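Caring for combat sports gear at home

I train at a small club in Drerstead, grappling in the morning and boxing in the evening, so there is always something of mine which needs washing. These tips I collected over the years, partly from my own mistakes and partly from my coach, Kane Tomoana.

Hand wraps. Unroll them the moment you come home. If they stay in a ball in the bag until the next training, the smell goes in deep and one wash will not take it out. I put them in a mesh bag before washing, otherwise they tie themselves around everything else in the machine.
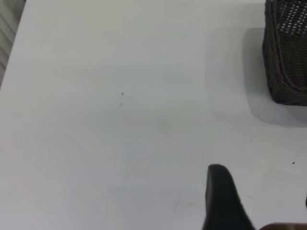 Can I put my boxing gloves in the washing machine?
Better keep them out of it. The padding takes in water, dries very slowly and becomes hard in places. Wipe the outside and the inside with a damp cloth and a little mild soap, open them as wide as they go and leave them in moving air – a fan is good, a radiator is not.

Some people stuff the gloves with newspaper. It works, but change the paper after 2 or 3 hours, or you are only keeping the wet inside. I use old cotton socks filled with cedar chips. Grodotmont sells ready ones, and mine from there still smell nice after one winter, but the socks cost me nothing.

The gi. Wash it cold and hang it. My first one was 100 percent cotton and I dried it in the dryer on high, and after this the sleeves ended well above my wrists. If yours has a colored patch, turn it inside out. For yellow collars, soak in cold water with a cup of white vinegar

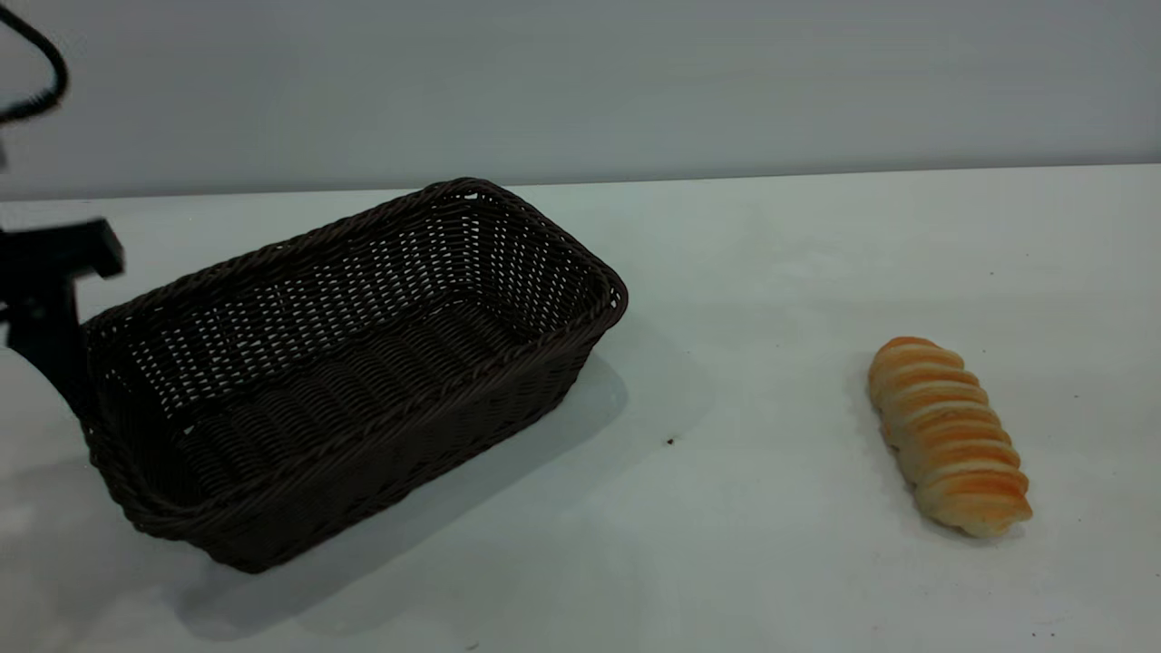

for one hour, then rinse well and wash as usual. Please do not use vinegar and bleach together, the fumes are dangerous. I stopped using bleach on the gi completely, it makes the cotton weak.

Shin guards. Wipe them on both sides and look at the straps. Hair and lint collect in the hook part, and then it does not hold. An old toothbrush or a fine comb takes it out in a minute.
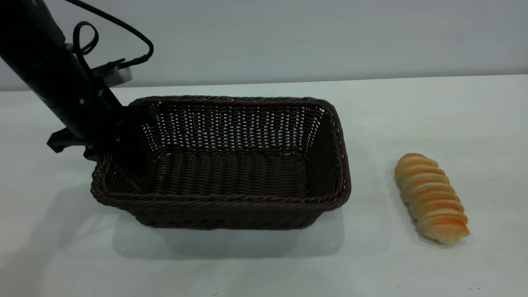

MOUTHGUARDS AND SMALL THINGS

Rinse the mouthguard in cool water right after training and brush it with a soft brush. Hot water can change its shape, I lost one from Jelley like this. Keep it in a case with holes, and wash the case also – many people forget the case.

Headgear gets the same damp cloth as the gloves. Let the chin strap dry fully before you close it.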